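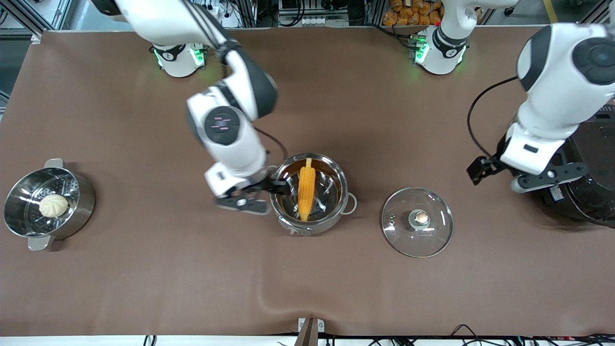 Do I need to be a trained cook to apply?
Cooking certificates are not required. Applicants need to be able to follow a written procedure, lift a full pot safely and record results in the same way every time.

Kitchen Procedures Assistant, Steaming and Boiling
Mendley, Stuledlow site
Fixed term, part time, starting in December

Mendley writes and tests cooking instructions for makers of household cookware. The Stuledlow kitchen covers stovetop pots, steamer sets, lids and countertop electric cookers. We are hiring 2 assistants for the tabletop preparation line, which handles everything that happens before and after heating: loading, covering, moving, unloading and setting down.

Scope of the work

The current test program covers corn on the cob and steamed buns. Both foods are common in home kitchens and both are awkward to handle. An ear of corn rolls and often sits at an angle in a pot. A pleated bun marks easily if it is picked up by the top, and it sticks to a tray that has been left to dry. The written instructions for each pot have to account for this in words that a first-time user will understand.

Assistants will:

- set out pots, steaming trays and lids according to the layout sheet for each session
- place food in the pot or on the perforated tray at the position given
- check water level and clarity before and after cooking, and note any color in the liquid
- remove food and record damage to kernels, pleats or skin
- place glass lids flat on the table, clear of the edge
- test loop handles and lid knobs for grip with bare hands, dry cloth and oven gloves
- clean stainless steel interiors and rims between sessions
- report unclear wording in draft instructions

Each session follows a printed sheet. The sheet is not changed during a session. If a step cannot be carried out as written, the assistant stops, writes down the step number and the reason, and tells the session lead.

Work area

Sessions take place at a large covered table. Pots, lids and appliances share the surface, so layout matters. Steaming trays stay in their pots until the sheet calls for removal. Appliance vents must be kept clear at all times. Assistants stand for most of a session. Lighting and room temperature are kept constant.

Hair must be tied back and sleeves must end above the wrist. Rings, bracelets and watches are left in the lockers. Closed shoes with a non-slip sole are required; we do not supply them.

Requirements

- legible handwriting and basic spreadsheet skills
- able to lift a covered pot of water from table height to stove height
- able to tell small differences in color and surface texture under white light
- able to read and follow English instructions without help
- no wheat allergy, as buns are handled in every session

Experience in a cafeteria, bakery or laboratory is useful. Experience with the Vundus steamer range is useful but will be covered in training.

Hours and pay

The contract runs for 7 weeks at 32 hours a week. Total pay for the full contract is $3,750, paid in equal parts at the middle and the end of the term. Training hours are included in the contract and paid at the same rate. Shifts begin at 8:30 a.m. There is no evening work. Breaks are fixed in the session sheet and cannot be moved. Food from test sessions may not be eaten or taken home.

Training

Kirsten Marchand leads the training. It covers steam burns, safe lifting, the layout sheet, the damage scale and the use of the record form. The damage scale is applied to sample foods until each assistant gives matching scores on repeat samples. Assistants who do not reach matching scores will be offered work in pot cleaning and stock at the same rate.

How to apply

Send a one-page resume and a short written procedure for boiling one ear of corn. The procedure should start with an empty pot and end with the corn on a plate. Use numbered steps. Do not include seasoning or serving suggestions. We will read the procedure before the resume.

Address applications to Effie Matheson, Kitchen Testing, Mendley, Landry Building, Stuledlow. Applications handed in at the front desk are accepted until 4 p.m. Selected applicants will be asked to come in for a paid trial session. Please state any food allergies in the application and list the hours at which you can be reached by phone.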